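Pullwood webcomic: the print book, and where we are with it

Quick one this week, I'm writing between school pickup and a dentist thing. A lot of you asked what is going on with the Pullwood collection so here goes.

For anyone new: Pullwood is the strip we run on the back page, two moms, three kids, one very bad goat. Mattes Stüber draws it from his kitchen, evenings mostly. It started as a one-off for the November issue two years back and just kept going. The strips have only ever been online and people keep asking for something they can hold. Grandparents especially. Also a couple of school librarians.

So, a book. The plan is all the strips from the first two years, plus 34 new pages that tell how Jo and Renata met, which Mattes has been promising forever and has now finally drawn. I have seen them. The ferry chapter is lovely. The goat is barely in it, sorry.

Printing is with Clanden, small shop, they did our calendar last year and the colors came out right. Paperback, full color, kids' lunchbox tough is what I asked for and they laughed but said they'd try a heavier cover. We looked at hardback and the price went silly.

Where the money stands - 831 of you have pre-ordered as of last night. That covers the print run. It does not cover mailing overseas or paying Mattes properly for the new pages, and I want him paid properly. So the pre-order page stays open until 7th December and after that we lock the number and send it off. If you've been meaning to, please do it now and not the night before, the page fell over last time.

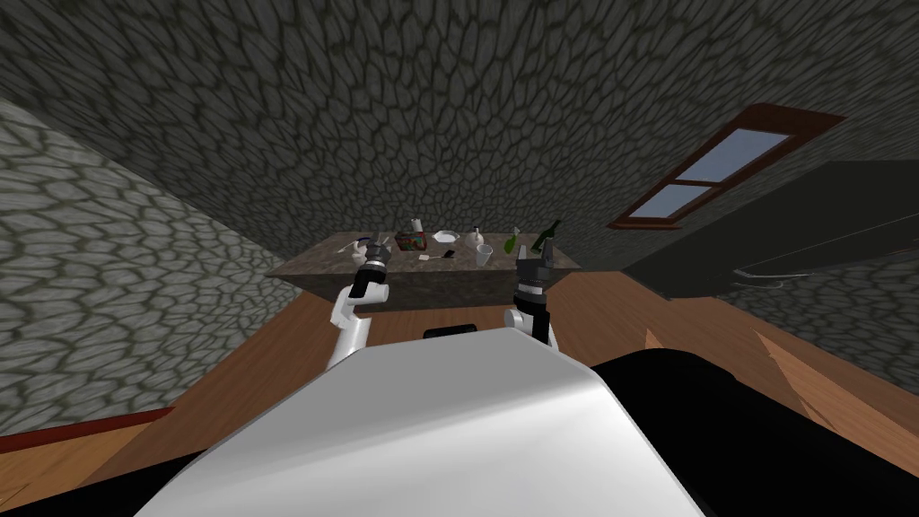
Illés wrote in to say that the free copies for libraries should come first, before any extras, because her daughter found the strip on a library computer and would never have asked for it at home. She'd give up the bookmark and the sticker sheet if it meant more copies on shelves. And could the library ones please have the same cover as everybody elses, no plain version.

Fair point and I've thought about it since. Sticker sheet is gone. That frees up enough for every 5 books sold to put one in a library, school or public, you can name one on the order form or leave it blank and we'll pick from the waiting list. Same cover, yes. Bookmark stays for now, it was already at the printer's.

Some other questions from the inbox, quick answers.

Will the strip keep going online? Yes. Free, same as always.

Is the Grurkov storyline in the book? The whole thing, including the snow day strips that got lost when we changed websites. Mattes still had the originals in a drawer.

Can I get it signed? There'll be a signed batch but a small one, his wrist is not great. Tick the box and we'll draw names.

Is it ok for a five year old? I'd say so. There's the hospital chapter, which is sad for a few pages, and you might want to read that one together. My youngest wanted it twice in a row.

Translations - not yet. We've had offers of help with Spanish and German and I owe both of you an email, its coming.

One more thing. Mattes wants a page at the back with drawings by kids of their own families, any kind of family, any kind of drawing. Scan it or take a picture in decent light and send it to the usual address with a first name and age. Please no last names. Same deadline as the pre-orders. We can't fit them all but the ones that don't make the book will go up on the site in the new year.

Right, dentist. Next issue has the summer camp listings and the adoption leave piece that got bumped.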